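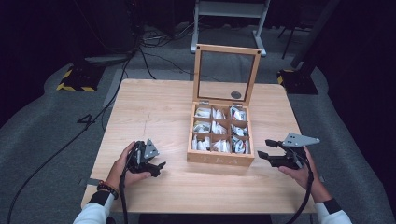

My daughter turned three in November and she still has her dummy most of the day, have I left it too late? came a reply under my last thread, and I've been thinking about it all through breakfast, so I'm going to answer it properly over a few posts. Get comfy.

No, my love, you haven't left it too late. Please put that worry down first. I've been running the parent and toddler mornings in Herside for a good while now and plenty of three-year-olds come through the door with a dummy in and a spare in the coat pocket.

It does help to cut down, though. The main thing I'd think about at this age is talking. Little ones chatter to themselves all day long, and to the dog, and to the washing up, and a dummy gets in the way of all that lovely practice. So daytime first. Leave bedtime alone for now.

Start by noticing when she asks for it. For a couple of days don't change anything, just watch. Is it in the car? In front of the telly? When you're on the phone? (With my eldest it was always, always the supermarket.) You'll probably find two or three times of day that account for nearly all of it.

Then pick the easiest one. Not the hardest! People go straight for the big battle and everybody ends up crying by teatime, grown-ups included. If she's happy in the garden, the garden is where the dummy stays indoors.

Give it somewhere to live. A little pot on a shelf in her bedroom does nicely. "Dummy's in its pot, shall we see if the ducks are out?" Say it cheerfully and keep moving. If she really is upset or poorly, let her have it and try again tomorrow, you won't have undone anything.

When she talks with it in, I just say "I can't quite hear you with your dummy in, pop it out and tell me again." Same words every time, no telling off. You do have to get Granny and nursery saying it as well or it's hard going.

Teeth, as I know somebody will ask. Mention the dummy at her next check-up and let the dentist have a look. And please don't dip it in anything sweet, even if your own mum swears by it.

Nights. Once the days are mostly dummy-free, and only then, have a think about bedtime. Some families go gradually and some do the dummy fairy and have it over with. We did the fairy with my youngest and had three rough nights, then on the fourth she asked for a story and went off. My eldest needed weeks of it going a bit at a time. Both perfectly normal children!

Times to leave it be: new baby on the way, house move, starting nursery, a nasty cold. It can wait a month.

And if you're worried about her speech itself, dummy or no dummy, have a word with your health visitor. You don't need to wait until you're sure. The Surneck families can ask at the children's centre desk and they'll point you to the right person.

Do let me know how the garden goes. I'll do one on thumb-sucking next, as three of you have asked and it's a bit of a different kettle of fish, you can't put a thumb in a pot.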